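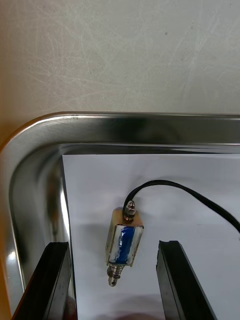

Droltavberg Supper Club Goes Weekly, and I Need Bigger Pots

For release: Thursday

Hi everyone, Rasa Lūse writing. I run the kitchen at the Zadivside supper club and I've been asked to do the press release myself this time, so bear with me (the last one had the word "synergy" in it and my mother called to ask if I was okay).

The news is that starting in April we're open every Thursday at the old Ozoliņš bakery in Droltavberg. Up to now it's been one dinner a month, and last year we served 2164 plates that way and turned away way too many people at the door. I hated doing that! So now there will be 100 seats every week, split over two sittings, the first at 5:30 and the second at 7:45.

The food stays the way it was. Soup, a main, bread, something sweet. I cook what the farms up the valley have that week, and in April that mostly means leeks, stored beets and the first sorrel, with barley in more or less everything - I love barley and I'm not sorry. There's always a meatless main. If you have an allergy, tell us when you book and I'll cook around it.

Dinner is still pay what you can. Plenty of people put in a little extra, and that covers a lot of the folks who can't. The rest comes from Nileo, the grocery co-op across the street, who are giving us 500 a month toward produce through the end of the year. They also let us use their walk-in cooler, and if you've ever tried to store forty pounds of cabbage in a home fridge you'll know how happy that made me.

Booking opens Monday at noon, at the Nileo front counter or by phone with the bakery. You can reserve for up to six people. We hold back a few seats each night for walk-ins, so come by even if you forgot to call.

Reporters are welcome to come eat with us at either sitting. I'm easiest to catch before 3 in the afternoon - after that I'm at the stove and will probably hand you an onion.

Press contact: Rasa Lūse, Zadivside Supper Club, Droltavberg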